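**Pale table top, soap or oil?** (Dolholm Home Forum, Wood and Floors)

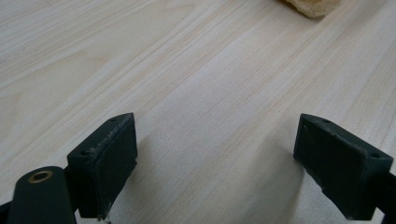
*The top in soft light. The grain runs diagonally.*

**clemska54**
Hello all. I have bought a second-hand table from a shop in Flumard and I do not know which wood it is. The colour is pale cream, the lines are long and fine, and I see no knots. The seller told me "ash, maybe". It feels smooth under the hand. I would like to keep it so light. Should I use soap or oil? It will stand in the kitchen and we eat on it every day.

**dekker_802**
Soap. Oil makes pale wood yellow, I have seen this on my own shelves. Two thin layers of soap flakes in warm water, dry it well between them.

**flumardia**
I do not agree with dekker_802. For a kitchen table soap is too weak, one glass of red wine and you are sanding. There exist oils with a little white pigment. Mine is still light after two winters.

**dekker_802**
White oil looks like paint after some time, in my opinion. And a stain in soaped wood you can wash again.

**oldplane95**
Before you choose, please test if there is already lacquer on it. Put a drop of water under the edge. If it stays round for ten minutes, neither soap nor oil will go in. I would not say ash from one photo, by the way.

**clemska54**
Thank you, I did the test this evening. The drop stayed round. So it must be sanded first?

**oldplane95**
Only if the lacquer is damaged. Otherwise a damp cloth is enough.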